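24 June 2020
Notebook, back bench. Whiteboard cleaning and tape residue, second round.

Continuing from the February pages. I said then that I didn't believe the claim that you can leave tape on a whiteboard for as long as you like and it comes away clean if you use the right cleaner. I still don't believe it, but I have a bit more to go on now, and some of it goes against me, so it gets written down.

Background for whoever picks this up. We mark layouts on the rolling whiteboard with colored tape because marker gets rubbed off by sleeves. Red for edges and corners, black for points. That was agreed before I had any say in it. My objection was always that tape on a board is a slow way to ruin a board, and that we'd end up with a ghost of every layout we ever tried. The Skavitz people say on their leaflet that their board surface "releases all common tapes." All common tapes is a big word. They don't say which ones, or after how long, or at what temperature, and the leaflet has a picture of a sunset on it.

What I tried:

Test panel first, not the good board. The panel is an offcut, 448 mm on the long side, same surface as far as the supplier will commit to, and the supplier won't commit to much. Two strips of each tape, red and black, pressed down with the back of a spoon. One of each pair left on the sunny sill, the other in the cupboard. Left for 18 days, which is less than I wanted, but the sill was needed.

Cupboard strips: came off in one piece, both colors. Faint edge line under the red, gone with a dry cloth. Fine. I expected worse.

Sill strips: black came off in one piece. Red tore twice. It left a gummy band along one edge that took dirt from my thumb right away. Dry cloth did nothing but spread it. Grillness (the orange spray, bought for the grill in the yard, I know) took it off in one go and left a greasy film that no marker will write on. Had to wash the film off with dish soap and then water. So the stuff that removes the residue leaves its own residue, and you've doubled the work.

Bivton board cleaner: this is the one everybody swears by. On old marker it is good, no argument. On tape gum it was no better than warm water with a drop of soap, as far as I can tell. I did the same patch size with each, same cloth folded the same way, and stopped after the same number of wipes. I couldn't pick which was which the next morning. One test, one panel, my own eyes. Somebody should repeat it without knowing which side is which. I wouldn't bet much on the expensive bottle.

Also tried rolling the gum off with a ball of the same tape, sticky side out. Works better than any liquid on the thick bits. Useless on the thin smear that's left. Slow. Hard on the fingertips.

Eraser: all it does with gum is pick it up and put it down somewhere else. If you find a gray streak that won't wipe off, look at the eraser before you blame the board. Ours is due for the bin and I've said so twice.

Not tried: alcohol. There's none on the shelf at the moment and I'm not going to order a case for this. Also not tried: a hair dryer on low before peeling. My guess is that it helps with the red and does nothing for the black. A guess, so don't quote it.

Notes on the clear tape. Somebody has been using clear to extend the red where the roll ran short, or because they liked it. Please don't. You can't see where it ends, so you miss it when you peel, and a strip you can't see is a strip that stays until it has gone hard. I'd put money on half the mystery patches being old clear tape. I haven't proved that either.

Cost, for the argument I'll be having later. A new surface for the rolling board was priced at 690, without delivery. You can buy a great deal of tape and dish soap for that, so I'm not claiming the tape is a disaster in money terms. My complaint is with the idea that it's free. It's a bit of work each time, and the work gets put off, and then it's more work.

State of the real board today, before doing anything to it. The layout is still up, red strips and corners with the two black squares between them. Lots of dark specks, and they're worst on the left half, where there are also some short diagonal streaks of old marker. I was ready to blame the tape for the specks, and I can't, going by where they are. They look more like marker crumbs to me. The glare from the lights makes the middle hard to judge anyway. Next time I inspect it I'll roll it somewhere darker and use a lamp from the side.

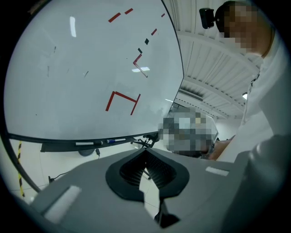
Hauksdóttir, reading this over, says I've tested the wrong thing. The gum isn't what wears a board out, in her view, it's the fingernails and blades people use to get a corner of the tape up, and once the surface is scratched the marker gets into the scratches and no cleaner on earth will shift it. She'd leave the tape where it is, fold one end of every strip under to make a tab, and ban scrapers from the bench.

I don't have an answer to that. The panel has a scratch or two on it from me and I didn't record when I made them, which is sloppy. The tab idea costs nothing, so I'm taking it. On the black squares it will be a nuisance because they're so short that a tab eats a good part of them. Possibly cut those longer to begin with.

Where she and I part ways is on leaving the tape up. She says undisturbed tape does no harm. The sill strips say it depends on the sun. The rolling board moves, so it gets whatever light is going wherever it was last parked – and there's no record of that.

To do:

Rerun the panel with tabs, no fingernails, same two colors. Write down scratches as they happen.

Add a clear strip this time, with its ends marked in pencil on the panel edge.

Soap against Bivton again, with someone else labeling the cloths.

Peel one short red strip from the real board, upper end first, slowly, and look at it before touching the rest. If it comes away clean I'll say so here in writing.

Wipe the left half with plain water and see whether the specks go. Do this before any cleaner or we learn nothing.

Check the markers in the tray still write. A dry marker is half the reason people press hard and leave crumbs, or that's what I think this week.

Ask Skavitz what "common" means. Not holding my breath.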